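Stonia 調光フィルム・カラーパネル 取扱いページ

在庫更新しました(1月入荷分)。取り急ぎ。写真の差し替えは順次やります。

Stonia(ストニア)は、窓・間仕切り・照明カバー用の着色アクリルパネルです。製造はClondov、国内の取扱いは当店。切り売り可、穴あけ可、曲げ加工は要相談。店舗の内装、看板の裏打ち、温室の仕切り、舞台の小道具まで、用途はわりと何でも。

価格
標準板 1枚 3,522円(税込)
厚みは4ミリと6ミリ。値段は同じです。よく聞かれますが、同じです。
カット代は直線のみ無料。曲線は別途見積り。
送料は地域で変わります。カート画面で出ます。長辺が長いものは出ない場合があるので、そのときは注文を進めずにメールください。

色の展開
レモン、オリーブ、アンバー、煤色、乳白、無色。
乳白は次の入荷まで6ミリのみ。4ミリは欠品中。
煤色は前のロットよりやや濃いめ。継ぎ足しで使う方は、お手元の端材を一枚送ってもらえれば突き合わせます。端材の返却を希望の方は、封筒に「返却」と書いておいてください。書いてないと処分します。
オリーブとレモンは同じ顔料系で、濃さだけが違います。並べて使ってもけんかしません。
赤系はやりません。要望は多いのですが、Clondovのほうで退色の試験が通ってないため。通ったら載せます。

表面
片面つや、片面半つや。どちらを表にしても構いません。
保護紙は両面に付いてます。つや面が白い紙、半つや面が茶色い紙。前のロットは逆でした。混ざってる在庫はありません、確認済み。
紙は切り終わるまで剥がさないこと。剥がしてから切ると、切り粉が静電気で張り付いて取れません。無理に拭くと傷になります。
剥がした後の糊残りは、中性洗剤を薄めたぬるま湯で。シンナー、アルコール、ガラスクリーナーは不可。細かいひびが出ます。ひびは交換対象外です。 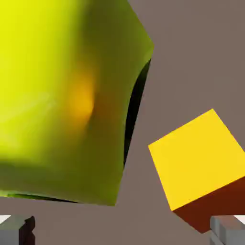

色選びの話。いちばん問い合わせが多いので長めに書きます。小さい色見本だけで決めると、たいてい「思ったより濃い」「思ったより薄い」になります。カード大の見本は手に持って空にかざして見る方が多く、実際に付ける場所の明るさと全然違うからです。同じ黄緑でも、明るいところは強いレモン色、そこから離れるにつれて暗いオリーブに沈んで見えることがあって、上のCGの立方体の面がちょうどそういう移り方をしてます。左上が明るくて、中ほどから下が暗い。真ん中あたりの橙のぼんやりした感じも、電球色の照明を近くに置いたときの見え方を想像するのに使えます。なので、見本は必ず取り付ける場所で、昼と夜の両方で見てください。朝しか見ないで決めた方からの「夜に暗い」という相談がほんとに多い。昼光色の照明ならオリーブ、電球色ならレモンかアンバーが無難です。迷ったら薄いほう。薄いぶんには二枚重ねで後から濃くできますが、逆はできません。

見本について
色見本は全色セットで無料。お一人一回。
大きい見本(ハガキ2枚ぶんくらい)は有料ですが、本注文のときに差し引きます。差し引きは自動ではないので、備考欄に「見本購入済」と入れてください。入れ忘れた方は後からでも対応します、一ヶ月以内なら。

厚みの選び方
4ミリ:照明カバー、棚の背板、軽い引き戸、額の面板。軽いです。手で持ち上げて付けられる。
6ミリ:間仕切り、窓の内側、人がよりかかる可能性のある所。たわみが少ない。
屋根には使わないでください。6ミリでもだめです。雪の重みは想定外。
手すりもだめです。
水槽もだめ。これも何度か聞かれましたが、接着部が持ちません。

取付け
枠に差し込む場合、枠の溝は板より1ミリ広く。アクリルは夏に伸びます。ぴったりに作ると真夏に反って、ひどいと割れます。
ビス留めの場合、穴はビスの太さより大きめに開けて、ゴム座金を挟む。締めすぎ注意。手で締めて、そこから四分の一回転でやめる。インパクトドライバーは使わない。
穴の位置は端から20ミリ以上離す。これより近いと欠けます。
両面テープは小さい板だけ。大きい板をテープで付けて落ちた例があります。けが人は出てませんが、下に置いてあった観葉植物の鉢が割れました。
シリコンは中性タイプ。酸性(酢っぽい匂いのするもの)は白く曇ります。

取付け金具は Soltani 製のものが合います。
Soltani クリップ(小)4ミリ用
Soltani クリップ(大)6ミリ用
Soltani 吊り金具 両厚対応
クリップは4個入り。板1枚につき1袋が目安。縦長に使うときは2袋。
吊り金具は現在、黒のみ。銀は未定。

自分で切る場合
Pカッターで何度も筋を入れて折る。4ミリならこれでいけます。6ミリは正直しんどいので、丸ノコかこちらのカットサービスへ。
丸ノコはアクリル用の刃で。木工用の粗い刃は欠けます。
送りはゆっくり、でも止めない。止めると溶けてくっつきます。
切り口は白っぽくなります。気になるなら耐水ペーパーで順に磨いて、最後にコンパウンド。見えない側なら放っておいていいです。

カットサービス
直線は無料、1枚につき6カットまで。それ以上は有料。
寸法はミリで。センチで書いてくる方がいて、たまに事故になりかけます。「60」とだけ書いてあると60ミリなのか60センチなのかこちらで分かりません。確認のメールを出すので、そのぶん発送が遅れます。
誤差はプラスマイナス1ミリ。
カット品は返品できません。寸法間違いも同じ。もう一回測ってから送信を。

使用例
Purkis(パーキス)さんの喫茶室。カウンター奥の間仕切りにオリーブの6ミリを全面。設計はアランカ・レンジェル(Aranka Lengyel)さん。もとは型板ガラスだった場所で、枠はそのまま再利用。溝が広かったのでゴムのパッキンで詰めてます。
レンジェルさんのコメント:「最初はレモンで考えていましたが、夕方に現地で見たら壁の漆喰と色が近すぎました。オリーブに変えて正解でした。軽いので、枠の補強もいりませんでした」
工事の時に余った端材は、トイレの案内札になったそうです。いい使い方だと思います。
ほかの使用例は準備中。写真を送ってくださった方、ありがとうございます、載せるのが追いついてません。

掃除
普段は乾いた毛ばたきでほこりを落とす。いきなり布で拭くと、ほこりで線キズが入ります。
汚れたら薄めた中性洗剤、やわらかい布、水拭き、から拭き。
メラミンスポンジは絶対に使わない。つやが消えて戻りません。
細かい擦り傷はプラスチック用コンパウンドで目立たなくなります。半つや面はかけるとそこだけ光るので、やらないほうがまし。

納期
在庫品、カットなし:翌営業日発送
カットあり:4営業日
穴あけあり:6営業日
曲げ:見積り時に連絡
午後2時までの注文が当日受付ぶん。2時を過ぎたら翌日受付の扱いです。

梱包
角当てをして段ボールで挟んでます。見た目は良くないですが丈夫です。届いたら玄関先で角だけ見てください。角が潰れていたら、開ける前に外側を撮って連絡を。開けたあとでも対応しますが、運送会社とのやりとりが長引きます。
板は立てて保管。寝かせる場合は全面が付く平らな所に。壁に斜めに立てかけたままひと夏置くと、その形に曲がります。

返品・交換
未カット品は到着から7日以内、保護紙を剥がしてないもの。送料はお客様負担。
割れ、欠け、色違いはこちらの負担で交換します。
色が想像と違う、は返品の理由になりません。だから見本を、と書いてるわけです。

お問い合わせ
メールが一番早いです。電話は作業中だと出られれません。
書いてほしいこと:色、厚み、寸法(ミリ)、使う場所、枚数。使う場所が書いてあると、だめな使い方のときに止められます。
図面は手描きで十分。写真に撮って添付で。

次回入荷:乳白4ミリ、Soltani クリップ(大)。日にちが決まったらこのぺージに書きます。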